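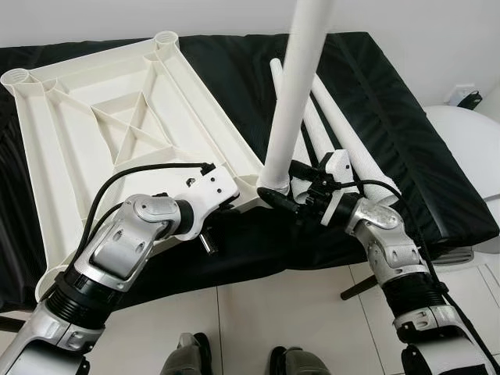 Flat-pack at Aldale: the small tables

We put together a lot of furniture for the Aldale hall in April 2018, and the little plastic tables got more argument per kilo than anything else. The legs push into round sockets underneath. A child could do it, and Renata Wasilewska's did, while the adults were still looking for the instructions.

A few notes for whoever inherits them.

The top goes upside down on something padded. Scratches show up beautifully on white plastic, and a concrete floor will give you a full set before morning tea.

The underside is all ribs, with a big X brace in the middle. Very handsome, and sadly the side the public never gets to see. Hubert Jakubowski proposed using them the wrong way up as serving trays – he was outvoted.

Have a look down each socket before you start on the legs. They're ribbed inside and hold on to grit, and one of ours held on to a peppermint.

Push and twist. Obaidul Weerakoon favours a rubber mallet, which is also the colour of the marks it leaves.

Stand the table up and lean on each corner. If it rocks, try it on another bit of floor before you blame the table. The Aldale floor has form.

The lot cost us $69 from a clearance in Mastine, delivery not included, as Hauke Wiegand's back can confirm. The chairs get their own page in October, if the chairs ever arrive.

Contact: Lucyna Zieliński, Aldale hall bookings | © Aldale Hall | Back to top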